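Five hundred goes at the same cupboard

I've got a bee in my bonnet about the word "more". Everyone who collects examples for robots uses it. More hours, more examples, more rooms, and the learning will look after itself. I spent most of November on the Potdale job, guiding a pair of arms through small household chores so a machine could learn from my movements, and I came home thinking we'd wasted a good half of it.

The target was 500 examples of one chore, putting things back where they belong in a bathroom. We got to 731, and there was cake. But I went back through the lot one Thursday evening (my own fault, I'd volunteered) and only 300 of them seemed to me worth learning from. The rest were me doing the same thing from the same spot with the same tired elbow. By the afternoon I had a groove. I'd reach for the bottle before I'd properly looked at it, and a machine copying that learns to reach before it looks as well!
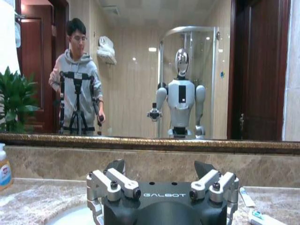 So what would I do instead? I'd move things, for a start. Shift the soap, turn the toothpaste round, swap the person at the controls after lunch. My lot at Ridwood do this now, grumbling all the way, and yes, it's slower. You lose time every time you reset a room, and the daily tally looks dreadful next to a team that never touches anything.

I'd keep the fumbles too. This is where I fall out with people. The Nokov guidelines we worked to had us bin any attempt with a slip in it, and I do see the point, you don't want to teach clumsiness. But a slip followed by a decent recovery is gold dust. How's the thing meant to cope with a dropped tube if every example it's ever had went perfectly? I had 2 lovely recoveries that first week, both deleted, and I'm still cross about it.

The people at Prado would tell me (they have told me, at length) that with enough examples the dull ones wash out. Maybe they do, if you've got a warehouse full of arms and money to burn. We had a small team and a landlord who wanted the place back.

What I'd like is for whoever sets the target to come and do a full day at the controls before they pick the number. Bring comfy shoes. I'll even make the tea, and we can argue about the number afterwards.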